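A charity dinner in Flasum, and what I ate there

I had never been to a charity dinner before this October. In my country such evenings are for people with drivers, and I have a bicycle. But my colleague Aleksi Salminen had a spare place at his table, his wife had caught a cold, and he asked me at four in the afternoon if I owned a dark jacket. I own one. It is from my cousin's wedding and it still closes if I stand very straight.

The dinner was in the old Corn Hall in Flasum, to collect money for the kitchen school which gives free cooking lessons to young people leaving care. I knew the building only from outside, because the 59 bus stops opposite. Inside it is much higher than I expected, with green pillars and a gallery on three sides. A string trio was playing up there and we could hear them well during the soup and not at all after the wine.

The drinks before dinner

We stood in the entrance hall for almost an hour. The small bites came from Ritureck, the restaurant by the canal where I have twice tried to book and twice failed. There was smoked eel on a thin potato biscuit, and a spoon of pea mousse with mint which I did not like so much. My favourite was a little tart with onion and blue cheese, still warm. I took four of them. Aleksi says five, but he was standing behind me and could not see properly.

I am not good at talking with strangers while holding a glass and a napkin. Luckily the lady next to me, Morven Kinnear, was also hungry, and we spoke mostly about where the trays were coming from. Later I learned that she had cooked for many years in Zolcombe and teaches the bread lessons at the school. She told me my sourdough is probably too cold at night. I have moved it to the shelf above the boiler and will report.
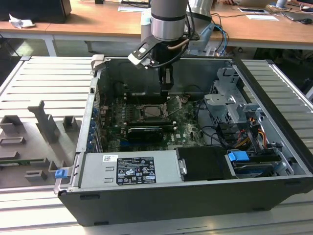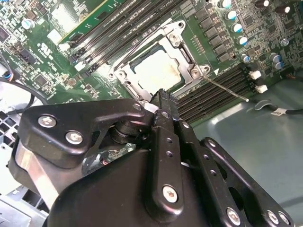 At the table

The menu was made by two kitchens together. The first course was beetroot, cooked in salt and cut very thin, with horseradish cream and some toasted seeds. I would eat it again tomorrow. Then came a clear mushroom soup, poured at the table from small jugs. The waiter who served us had a shaking hand but did not lose one drop – I think he was one of the students.

For the main course we had lamb shoulder with white beans. It must be difficult to serve a big hall all at once, and our table was near the last door, so the beans had become a bit dry. The lamb was very good, soft and with a dark, sticky edge. Aleksi does not eat lamb and received a stuffed cabbage, and he was so pleased with it that he did not offer me any.

Dessert was a baked quince with custard. I must write something about this custard. It had bay leaf in it, which I had never met in a sweet dish, and I have now tried three times to make it at home. The first time it became scrambled egg. The third time was nearly right, but I left the leaf in too long and it tasted like medicine. If you know how many minutes are correct, please write it in the comments.

The auction

After the coffee there was an auction, led by a man from Flanagan, the wine shop, with a very loud voice and a wooden spoon in place of a hammer. A case of old port went for £481. A dinner for 6, cooked in your own home by the chef of Ritureck, went for £749 after a long fight between two tables of dentists. I kept both hands under the tablecloth the whole time. I bought raffle tickets instead and won a tea towel with a drawing of the Corn Hall on it, which is now hanging in my kitchen and is too nice for drying anything.

We walked home along the canal because the last bus had gone. My shoes were not made for it. The kitchen school also does a lunch on the first floor of the library, with soup, bread and a cake, and there you don't need a jacket. I am going next week with Morven, who wants to see a photograph of my dough.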